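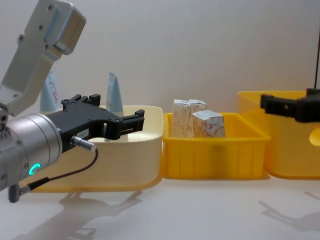

Figure 1. The sorting station: three bins, small cartons in the middle bin, and a gripper on either side.

Can a Two-Armed Robot Put the Groceries Away?
Student project report, Brerkinwood Applied Technology Program

1. Background

Our group wanted to know how close machines are to doing ordinary chores. Most of us have worked part time in shops, and all of us have put groceries away at home, so we chose a job that sits between the two: taking small packaged goods out of one bin and putting them into another. In a shop this is part of restocking and returns. At home it's the pantry shelf.

We called the project Dustard. The two arms belong to the program and are shared with other groups, so our time on them was limited to Thursday afternoons. The software that turned an operator's practice runs into something the arms could repeat was an older package called Kuster, which the program already had installed. We didn't write it and we didn't change it, apart from the settings listed in our lab notebook.

2. The task

The job was one sentence long: move a named item from its bin to the bin asked for, and let go of it without damaging it. Items were small paper cartons and pointed packages, chosen since they are light and cheap to replace. Both kinds can be crushed, so a machine that squeezes too hard leaves evidence.

The pointed packages were the harder shape. A carton has flat sides that two fingers can close on. A package that narrows toward the top gives the fingers less to hold the higher they go, and if they close near the tip the whole thing can swing or slide out.

The bins mattered more than we expected. A low bin lets the gripper come in from the side or at a slant. A tall one means it has to come down from above, and then the wrist and fingers need room inside the walls. We had planned to treat the bins as background and ended up giving them a page in the notebook.

3. Method

We ran 146 attempts in total. An attempt counted as a success if the right item finished in the right bin, with no dent we could see and no help from a person. Anything else was a failure, including items that arrived safely in the wrong bin. We allowed the arm one retry inside an attempt. If it missed the first grasp and got the second, that was still a success.

Before the counted attempts, an operator guided the arms through the task by hand until the software could repeat it. We kept this practice separate and did not count it.

We also timed ourselves doing the same job. This was not a fair contest and was not meant to be, but we wanted something to compare with.

4. What we found

A single carton standing upright with space around it was easy. The arms handled this well from the first afternoon, and most of our successes come from it.

Cartons standing close together were much worse. One finger has to go down between two cartons, and if the gap is narrower than the finger, it either lands on top of a carton or pushes the neighbour over. A tilted carton caused a similar problem. The gripper came down straight, the carton was not straight, and the fingers closed on a corner. A person would nudge the box upright with a fingertip and hardly notice doing it. Our arms had never been shown that nudge, so they didn't do it.

We went back and added nudging to the practice runs. It helped with tilted cartons. It did not help with crowded ones, and in a few attempts the arm nudged a carton that was fine and knocked it down.

Using both arms was slower than using one. They had to stay clear of each other over the bins, and the safe way to do that was for one to wait. We had pictured one arm steadying a package as the other picked up the one beside it. We got this to work in 3 attempts and would not call it reliable.

As for speed, any of us could empty a bin before the arms had moved their second item.

5. Could it work in a shop or at home?

We spoke with the stockroom staff at Esutetti, a grocery shop near campus, and described the task to them. Their main question was what happens when something falls on the floor. In our setup the answer is that a student picks it up. They also pointed out that a shop their size might handle 1000 small items on a delivery day, in cases that still need to be cut open, and we had not tried opening anything.

At home the numbers are smaller but the mess is greater. Our bins stayed where we put them. A kitchen cupboard has a door, a shelf above and somebody else's idea of where the rice goes.

Our view is that the picking part of the chore is close for items set out neatly — and someone still has to set them out neatly.

6. Limits of this work

We used one table, one plain wall behind it and steady indoor light. We didn't test bags, jars or anything heavy. All 5 members of the group scored attempts, and we did not check whether we scored dents the same way.

7. Next steps

The next group should start with crowded cartons and leave the easy case alone. We would also try narrower fingers before making any more changes to the software. The spare cartons and the notebook are in the program's storage cupboard, second shelf.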